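Table Setting and Clearing Study: Call for Participants
Ekham site, Building 9

Zisberg is recruiting 30 adults for a study of how people set, clear and stack everyday tableware. Sessions run through August at the Ekham site.

Tasks
Participants handle plates and plastic bins at a white rectangular table. Each session consists of 14 short tasks, including passing a plate from hand to hand, stacking by size and sorting by color. Written instructions are provided. Tasks are repeated at two table heights.

Requirements
Age 18 or older
Able to stand for 30 minutes at a time
Full use of both hands
No experience in food service needed

Session length is around 109 minutes, including one break. Payment is made by bank transfer after the session. Travel within the Ekham area is refunded on receipt of a ticket.

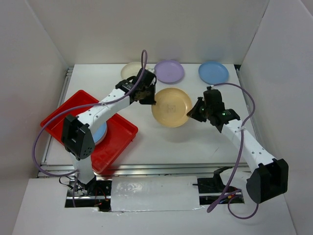

Tan-yellow plate with raised rim, over the white tabletop.

How to apply
Fill in the Gevudov form at the front desk or request a copy by mail. State which hand you write with and whether you prefer a morning or afternoon slot. The first slot starts at 9 a.m. Applicants who took part in the Evangelista study may apply again.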